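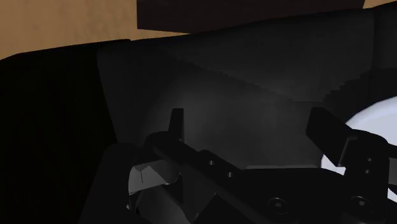
Moisture migration accounts for most of the late-season complaints received by the Flolari members' desk. A planter loses water through its wall and its open top at different rates, and the top usually dominates. In a curved dark grey container, the concave inner wall sheds water toward the base, leaving the upper band of soil dry first. Gulyás recommends a probe reading at a depth of 4 inches, taken on Sunday before watering.

Friederike Rothe has revised the indoor watering table for November. The base interval is now 12 days for glazed pots. Unglazed pots keep the earlier figure.
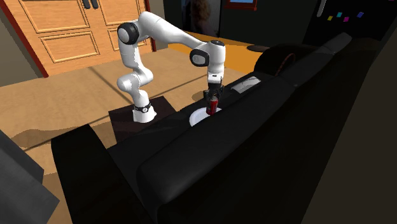 Red can held upright over a black couch.

The revised table is printed on card stock. Prilance has supplied 785 copies, of which 100 are reserved for the Pekine branch. Members may collect one copy each.
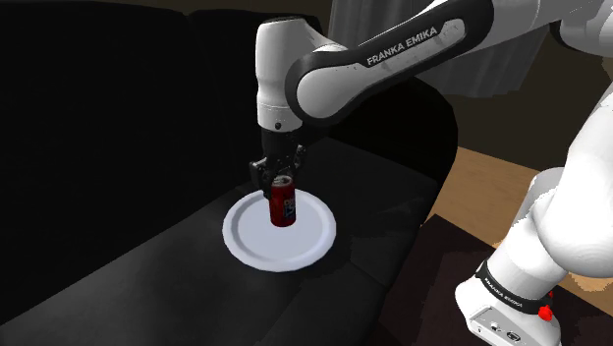

Red soda can above a round white plate.

Corrections to the table go to the members' desk.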